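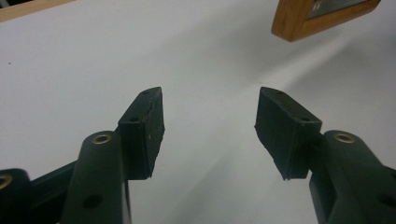
Clulano opens second coating line at Trirnimton and extends matt surface range for work tables

Trirnimton, Thursday, June 17, 2021

Clulano, the maker of coated boards and table tops for schools, workshops and laboratories, has started production on a second coating line at its Trirnimton works. The line will be used for the company's Seto range of matt surfaces, which until now has been made in short runs on the original line alongside gloss and satin products.

The first boards from the new line passed final inspection last month and are being supplied to existing trade customers. General orders are open from the date of this release.

Background to the investment

Demand for low-gloss work surfaces has grown steadily in the sectors Clulano supplies. Buyers fitting out drawing offices, inspection rooms and teaching spaces have asked for tops that do not throw back glare from ceiling lights or windows. Gloss tops are easier to wipe down and remain the company's largest seller, but they are tiring to work at for long periods under strong light.

Matt coatings are harder to produce evenly. The low sheen comes from fine particles held in the top layer of the coating, and small changes in film thickness or drying speed show up as patches of higher or lower sheen. On the original line, each change from gloss to matt meant a full clean of the rollers and feed pipes, followed by a set of trial boards. In a normal week this took up the greater part of a shift.

Separating the two types of product removes the changeover. The original line will now run gloss and satin only. The second line will run matt only.

Description of the line

The new line takes boards of up to 2,000 mm in length. Boards are brushed and cleared of dust, then pass through 4 coating stations: a sealing coat, two base coats and a top coat. Each coat is dried before the next is applied. The drying sections are heated by warm air in the early stages and by lamps after the top coat.

Film thickness is checked after each station. Readings are logged against the board number, and a board that falls outside the set limits is taken off at the next transfer point. In the past such boards were found only at final inspection, after all coats had been applied.

The top coat station was supplied by Kļaviņa, which also carried out the installation and the training of operators. The remaining equipment was built or adapted by Clulano's own engineering department. Part of the conveyor was moved from a store building on the same site, where it had been kept after an earlier packing line was closed.

Installation began in January. The floor in the east bay had to be relaid before the dryers could be set down, as the old slab was out of level by more than the supplier allowed. The original line stayed in use throughout this work, with the exception of a short stop to connect the shared extraction system.

Changes to the Seto range

The Seto range is offered in white, light grey and stone. All three colours are held in stock as cut tops with finished edges. Full boards are available to trade buyers who carry out their own cutting.

The following items are new or changed:

Depth. A deeper top of 880 mm has been added for benches used from one side. The existing depths are unchanged.

Edges. The square edge is now supplied with a small radius as standard. The earlier sharp edge can still be ordered but is no longer held in stock.

Undersides. All tops now carry a balancing coat on the underside. This limits bowing where the top is fixed to an open frame. Tops made before the change can be used next to new ones, provided that they are fixed at the spacing given in the fitting sheet.

Sheen. The target sheen of the white has been lowered slightly to bring it into line with the grey and stone. Customers adding to an existing run of white benches should ask for a sample before ordering, particularly where the old and new tops will stand side by side near a window.

Trestle sets and folding legs are not affected. Fixing holes remain in the same positions, and legs bought for earlier tops will fit.

Care and cleaning

The care instructions have been rewritten. Matt surfaces should be cleaned with a soft cloth, warm water and a mild detergent, then wiped again with clean water. Abrasive pads and cream cleaners will polish the surface and leave shiny areas which cannot be reversed. Pencil marks can be removed with a plain white eraser. Ink should be wiped off at once; some marker inks will leave a faint stain if left overnight.

Solvent cleaners may be used on small areas for a short time. The fitting sheet lists the types that have been tested – those not on the list should be tried first on the underside.

The surface is not intended as a cutting base. Hot tools should be placed on a stand.

Waste and energy

Wash water from the original line is expected to fall now that changeovers between gloss and matt have ended. Clulano will measure the change over a full year before giving a figure. Coating left in the feed pipes at the end of a run on the new line is returned to a sealed tank and used in the next sealing coat, where colour is not critical.

Warm air from the lamp section is ducted back to the first dryer. In summer the duct can be switched to vent outside. Offcuts from both lines continue to go to a local firm that cuts them into shelf backs and drawer bases.

Staffing and working hours

The new line has created 20 posts at Trirnimton, all of which have been filled. Most are operators and inspectors. The remainder are in stores and maintenance. The line runs on two shifts from Monday to Friday. A night shift is not planned at present.

Delivery vehicles for the east bay should use the north gate. The south gate is now for staff and visitors only, and drivers who arrive there will be sent round. The weighbridge has not moved.

Ordering and lead times

Stock sizes are sent out within five working days of an order being confirmed. Cut sizes take three weeks. Orders for full boards are made up to complete packs, and part packs carry a handling charge as set out in the current trade list.

Orders placed before the date of this release will be supplied as originally confirmed, including the earlier edge profile where that was specified. Customers who would like to change to the new edge should contact the sales office before the order goes to cutting.

Samples of all three colours are available without charge. Each sample pack holds one piece of each colour with the new edge on one side, together with the fitting sheet and care instructions. Gloss and satin samples are sent separately on request.

About Clulano

Clulano makes coated boards, table tops and bench parts at its works in Trirnimton. Its products are sold through trade distributors and direct to fitting contractors.

Notes to editors

Seto is the name of a product range and should be written with a capital letter. Board and top sizes in this release are finished sizes. Sheen values and test results for each colour are given in the technical sheet, which can be requested from the Clulano press office at the Trirnimton address.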